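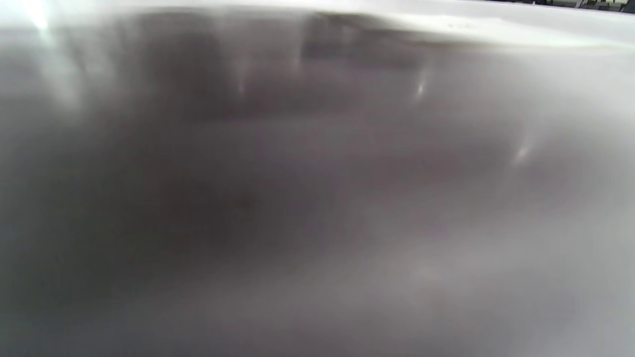
Grerley's old bathhouse gets its tubs back

18 March 2026

I've been walking past the shut-up bathhouse on the corner of Kernska Street for so long that I'd stopped looking at it. So when I saw the lights on last week I did what any nosy neighbor would do and stuck my head in the door. And I'm happy to report that it's opening again before the end of March!

The person I bumped into was Pirjo Heinonen, who has taken on the lease and was standing in the hallway with a paint roller in one hand and her phone in the other. She was very nice about the interruption. She gave me the full tour, including the boiler room, and I came home with paint on my sleeve and more facts about hot water than I can fit in here.

The short version: there will be 6 private rooms with a tub in each, plus 2 showers by the front desk for people who just want a quick rinse after a run. The big steam room in the back is staying closed for now. The ceiling in there needs work, and Pirjo would like to get through one season before she spends any more money on it (I would too, having heard what the plumbing cost).

She thought hard about the tubs. The first quote was for brand new ones, all matching, and she nearly signed. Then a local outfit called Pramanik offered to redo the surface on the old ones where they stood, and that settled it. The old tubs are deeper, she says, and you can get your shoulders under. I'm tall and have never once managed that at home – my knees or my shoulders, take your pick – so I'm already sold.

Prices aren't final. What I can tell you is that the first 100 people to sign up at the desk get their first visit free, and that towels will be included for everybody. Bring your own soap if you're fussy about it. The booking system is from Dultico, same as the one at the swimming pool, so if you have a login for the pool it should work for the baths too. Pirjo is keeping a paper book going as well for anyone who'd rather call or stop in.

One thing I didn't know is that the place kept a guest ledger in its early years, and it was still in a cupboard under the stairs. It has 677 names in it. Pirjo is going to put it out in the waiting room so people can look for their grandparents. Mine would have been much too proud to write theirs down, but I'm going to check anyway.

Parking is the same headache it always was on that street, so walk or take the bus if you can. The stop is right across from the door. Opening hours will be posted in the front window once the inspection is done, and I'll add them to this page when I get them. If you have old photos of the building, Pirjo would love to borrow them for the hallway – drop them off any morning, and knock loudly, the radio is usually on.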